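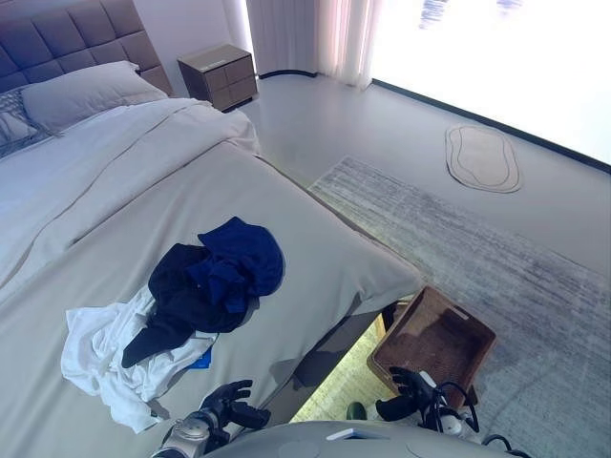
I caught Elba Lagos on the phone between loads of laundry, and if you know Elba you know there is always another load. She does wardrobe for Voletance, the dance company, and she'd been back home for less than a day when I called. I could hear the dryer going the whole time.

"Sorry, it's towels," she said. "Go ahead, I can yell over it."

I wanted to ask her about the fall tour because I'd seen the show myself in October and couldn't stop thinking about the quick changes. (There's one in the second half where a dancer goes off in a coat and comes back in a ball gown, and I swear I only blinked!) Elba laughed at that for a good long while.

"That one is snaps and prayer," she told me. "The gown is on under the coat. It's pinned up with 5 big snaps, and if one sticks we're in trouble. In Zelano one stuck. She danced the whole number with half a hem up and people told her after that they loved the design."

The company drove 3,566 miles on that tour in two vans, and Elba rode with the costumes. She says she wouldn't trade seats. The dancers' van has snacks and arguments, hers has a window and a radio. She got into this line of work by accident, by the way. Her cousin Ismael Lacerda was dancing with a tiny group back then and split his pants an hour before curtain, and she was the only person in the building with a needle.

"Ismael still tells people he discovered me," she said. "He owes me for the thread."

So what does a wardrobe person do all day? Mostly wash. Dancers sweat through everything, and some of the costumes can't go near a machine. For those she keeps a spray bottle of cheap vodka and water, an old theater trick I'd heard of but never believed. She swears by it. She also swears by safety pins, which she buys in boxes of 500, and by never, ever letting anybody eat spaghetti in costume. 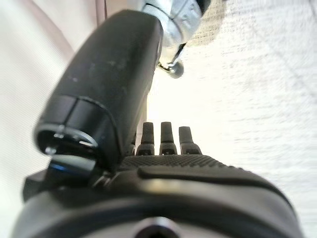 A few pale scuffs, a little dust.

I asked if she gets tired of it, all those hotel sinks. She thought about it, and I heard the dryer buzz and the door clunk open.

"I get tired of ironing," she said. "I don't get tired of standing in the wings. You've got a flashlight in your teeth and somebody's zipper in your hand and the music is coming up through the floor. I like that a lot."

Next up is a new piece with a lot of velvet in it, and Elba has opinions about velvet that I promised not to print. She's got the spring off to sew, plus a bathroom to paint, which has been waiting since before the tour. Then she had to go, the towels were getting wrinkled.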